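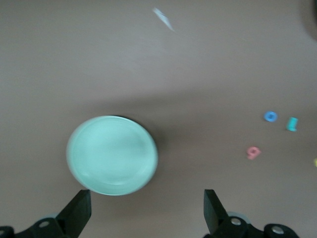
Vol. 2, No. 40

Guthrie Folding Craft Table: Review
2 min read

May 2, 2019

I bought the Guthrie to replace a card table that sagged in the middle. It costs $264, a lot for a folding table, and Vulten sells a smaller one for less.

Setup is easy. The legs lock with a push button and the feet adjust for an uneven floor. My one complaint is the left rear button, which sticks unless you press it dead center. Guthrie sent a new one in a week.

The top stays level under a sewing machine. Cutting on it without a mat will mark it, and the manual says so. I keep a cover sheet over mine for glue and paint.
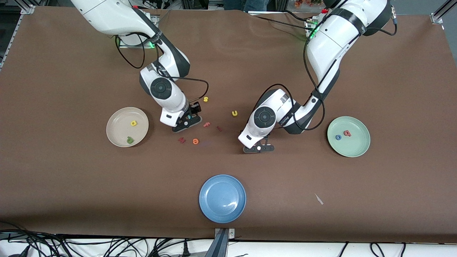
Plates and foam letters on a brown sheet.

Folded, it fits behind a door. It is heavy to carry upstairs, and the handle is too narrow for a big hand. The Tison table has a better handle but wobbles.

I would buy it again for a room where it stays put most of the time.

40 shares | 2 comments

Related
Vulten Compact Table: Review
Tison Work Table After 2,000 Hours
Zerar Clamp Lamp: Review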